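# Why does a shop put its price up?

Every shop has to buy things before it can sell them to you. This is called the cost.
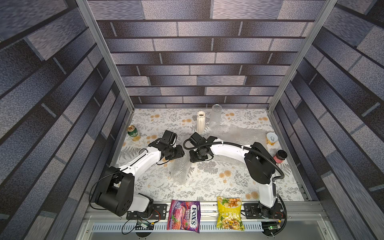 Let us take a small shop, Astora, which sells notebooks. The shop pays 80 cents for one notebook and sells it for one dollar. The 20 cents between is not all for the owner! From it she must pay the rent, the lights and the helper.

Now the paper becomes more expensive, and the notebook costs the shop 98 cents. This is 18 cents more. If the price stays the same, only two cents are left. So the owner writes a new price on the shelf: one dollar and 19 cents.

When many prices go up in the same year, grown-ups call it inflation. Ask at home what a loaf of bread cost when your parents were in school.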